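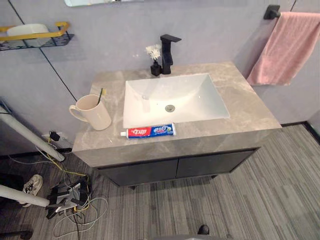

Bathroom sink with the black faucet

Hello all,

I want to answer the message from March about water heaters, because my building in Betcombe had the same trouble.

> On the list, Essien wrote:
> Our heater is making a knocking sound when it heats up.
> Is it dangerous, or can I wait until summer?

In our case the knocking came from sediment at the bottom of the tank. The plumber from Ulen drained it in 2 hours and the sound became much smaller. He also looked at the anode rod and it was almost finished - I did not even know that such a part exists. The rod cost 78 dollars and his work was 144.

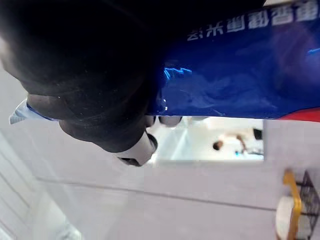
Blue plastic package

Please do not drain the tank while the heating is on. First switch off the power or the gas, then close the cold water, and let the tank cool for some hours. Our drain valve was stuck, so I did not dare to force it by myself. 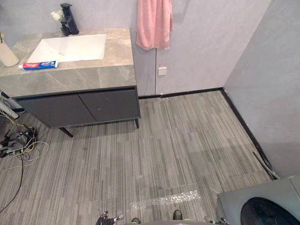
Mahtab Dehghan wrote back that she would also ask the plumber to test the pressure relief valve, as hers was dripping for one winter before she noticed it. For the knocking she flushes a few buckets every spring, and if the water still comes out brown she repeats it the next day.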